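Small rooms, fixed settings: how Liesl Aebischer builds an hour of stand-up

Liesl Aebischer records every performance she gives. The recordings are sound only, made on a small recorder left at the side of the stage, and she listens to each one the next morning with a printed copy of the set beside her. Each joke has a line on the sheet. Next to the line she writes the length of the laugh in seconds and the number of words spoken before it began.

The method dates from her first year in comedy, when she was working days as a sound technician in Vitby and performing unpaid at a weekly night above a pub. She had 15 minutes of material and no clear idea which parts of it worked. A joke that felt strong on stage often measured poorly, and a few lines she had thought of as links between jokes were getting longer laughs than the jokes themselves.

Her current show, Drornetti, takes its name from a board game her grandfather made up and never wrote the rules for. It runs for 50 minutes without an interval. The first version was performed in January to an audience of 20 at the Gretulach, a former chapel with a low stage and a hard floor. Very little of that version is left.

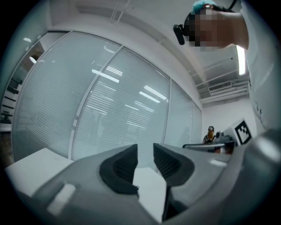 The main change has been to the order. In the first draft the story of the board game came at the start and was told in full. Aebischer found that the audience then treated everything after it as separate material. She cut the story into seven parts and placed them through the hour, with the rules of the game becoming less consistent each time they come back. The longest laugh on the recordings now comes in the fifth part, on a line that has no joke in it and only repeats an earlier rule.

She is particular about rooms. A hard floor and a low ceiling return the sound of laughter quickly, and an audience that hears itself will laugh for longer. Carpet and high ceilings do the opposite. Where she can, she asks for the front row to be moved closer to the stage and for unused chairs at the back to be stacked. She also asks for the house lights to be left on at a low level for the opening minutes, then taken down slowly.

Microphone technique gets the same attention. Aebischer keeps the microphone in its stand for most of the set and takes it out for only two sections, both of them spoken quietly. Holding it lets her work closer to the head of the microphone, so the voice gains bass and she can drop her volume without losing the back of the room.
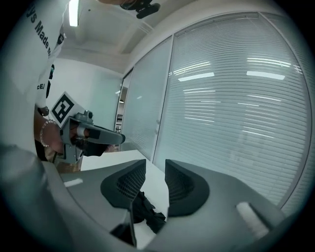 Two dark gripper fingers with mesh-textured inner faces, and crumpled black material between them.

Her writing partner on the show is a former radio producer who goes by the single name De Smet. They meet twice a month and work from the marked sheets. De Smet does not attend the performances. Aebischer prefers it this way, as a person who has seen the show tends to remember the gestures and forgives a weak sentence on account of them. Any line that does not hold up on paper is read aloud by both of them, rewritten, and tried at the next booking. If it fails at three bookings in a row it is removed.

The approach has its critics. Other comics on the Vitby circuit have told her that a laugh of four seconds can be polite and a laugh of one second can be the best of the night, and that a sheet of numbers will not separate them. She accepts the point. A second column was added to the sheet this spring, in which she notes whether the laugh came from the whole room or from one part of it. The entries are made by ear and she considers them less reliable than the timings.

Drornetti returns to the Gretulach for a further run opening on 2022-05-10. The seating plan has been altered at her request and the interval bar will be closed. A recording for radio is under discussion, although the sixth part of the story depends on a long silence, and De Smet is still looking for a version of it that would survive broadcast.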